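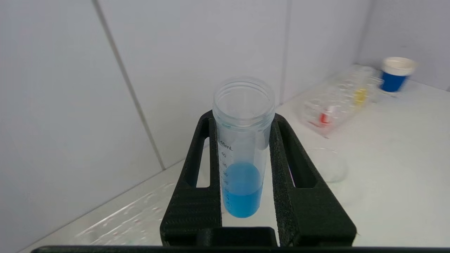
Cell Maintenance Technician (Liquid Handling) – Ilthorpe

Gulyás Laboratory Automation
Location: Ilthorpe, with occasional travel to the Orncombe site
Term: 12 months, full time, with possible extension
Reports to: Cell Operations Lead
Posted: 14/01/2022

Gulyás runs single-arm robot cells that pick, move and place tubes, caps and small glassware. The technician in this role looks after one of them, Cell 8, from morning start-up to end-of-shift wipe-down. The position does not include programming new tasks. It is a hands-on job covering setup, cleaning, alignment checks and minor repair.

The cell

Cell 8 has one arm with a parallel gripper, a wrist camera and a white tabletop closed in by wall panels. Routine work uses clear conical tubes, acrylic racks with lettered and numbered wells, and coloured test liquids. Fixed positions are marked on the table in black. All setups follow the Kenden sheet, a one-page layout kept with the cell log. Any change to the sheet is signed off by the lead before the next run. 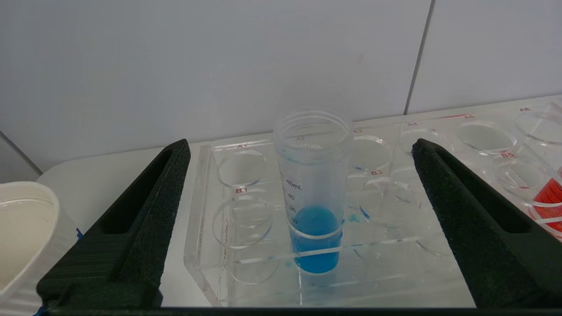
Graduated tube in the rack between the open fingers, wrist camera view. Blue spots on the acrylic are cleaned off at changeover.

Duties

Start-up and homing. Check air, power and emergency stop, home the arm, and run the gripper through a full open and close before any tube goes on the table.

Finger and pad care. Inspect both gripper pads for stuck particles, dye and wear. Clean with lint-free wipes and the approved solvent. Replace pads in pairs – a new pad is never run against a worn one. Pads are changed at 200 operating hours or on failed inspection, whichever comes first.

Rack alignment. Seat the racks against the back stop and confirm pick height and well centres with an empty tube. Record the offsets in the log. If an offset is out of tolerance, find the cause before correcting it in software.

Cable checks. Look over the cables at the wrist and below the gripper mount for rubbing, tight bends and loose connectors.

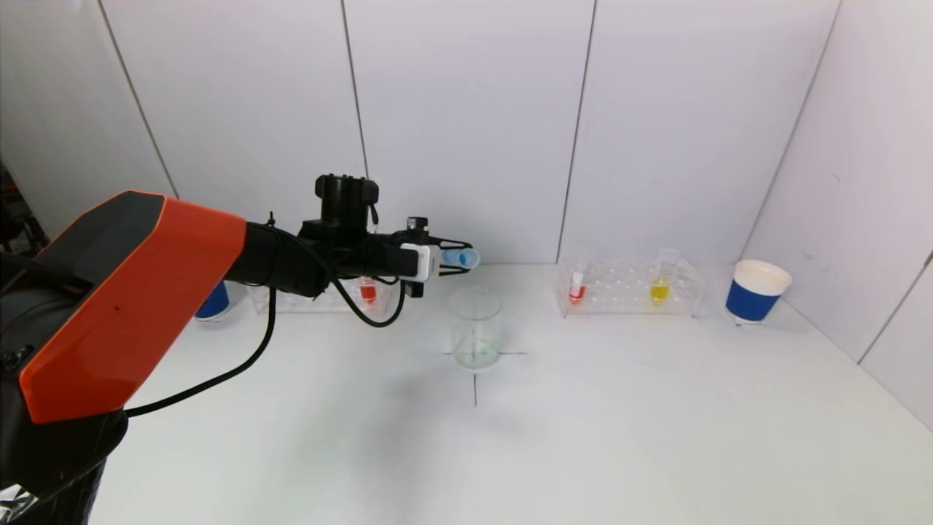

Slack has to be enough for full wrist rotation, but no loop may catch on glassware when the arm is at its lowest working height. Technicians set this by jogging the arm slowly through the end positions and re-tying where needed. Cable faults were the main cause of lost time on Cell 8 last October, so this check is now done at every start-up.

Camera checks. Clean the lens, confirm the mount is tight and compare a still with the reference view. Recalibrate after any knock or finger change.

Fault response. Clear dropped tubes and spills, reset the cell, and write up the fault in plain words. Log entries are read by the next shift and by the Orncombe repair bench, which handles motor and gearbox work.

What you need

A trade certificate or college diploma in mechatronics, instrumentation or a related field, or equivalent time on the tools.
Experience with small electric or pneumatic grippers.
Ability to read a wiring diagram and use a multimeter.
Steady hands with open tubes and glass.
Clear written English for log entries.

Useful but not required: camera calibration, basic Python, work in a wet lab.

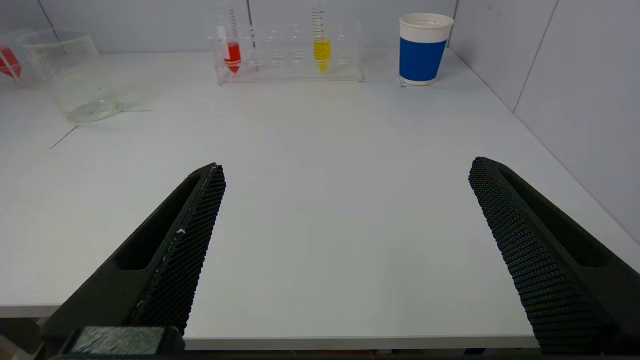
Training takes place on the cell itself, starting with manual jogging at reduced speed over a clear part of the table. New technicians then move on to empty glassware, and to filled tubes once they have been signed off on lockout and spill procedure. Pad replacement is taught last and is assessed by the lead.

Hours and conditions

Shifts are 8 hours with rotating early and late starts. Most of the work is done standing. Safety glasses and closed footwear are required in the cell area, and gloves are supplied. Travel to Orncombe is paid at the standard rate.

How to apply

Send a résumé and a one-page description of a machine fault you traced and fixed, including what you measured. Cover letters are optional. Put "Cell 8 Technician" in the subject line and send the application to the Gulyás hiring desk at Ilthorpe. Short-listed applicants will be asked to complete a practical session at the cell, which includes a pad inspection and a rack alignment.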